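Open day at the Besson glove works, Skodorthorpe

We nearly didn't go, as the forecast was dreadful, but I'm so glad we did! Besson only opens its doors once a year and the queue was already past the bike sheds when we parked (£5, cash only, bring change). They'd let in 600 people by lunchtime, according to the lady on the gate.

The tour takes 57 minutes and you go round in small groups. First the yarn store, which smells lovely, then the knitting hall – so loud you get ear plugs – and then up a very steep stair to finishing, where the pairs get matched and pressed.
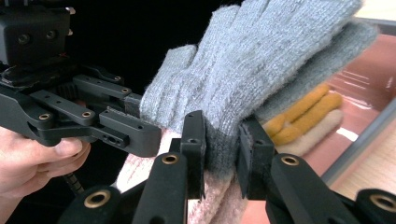

Knitted gloves, a grey one among them.

I'd have stayed up there longer, but the next group was on our heels. The shop is at the end, of course, and seconds were 4 pairs for a tenner, so that's Christmas sorted. Tea and a decent cheese scone in the canteen, then the slow bus back to Stelteder with my bag of woollies on my knee (in July!). They're doing a smaller one in September if you missed it.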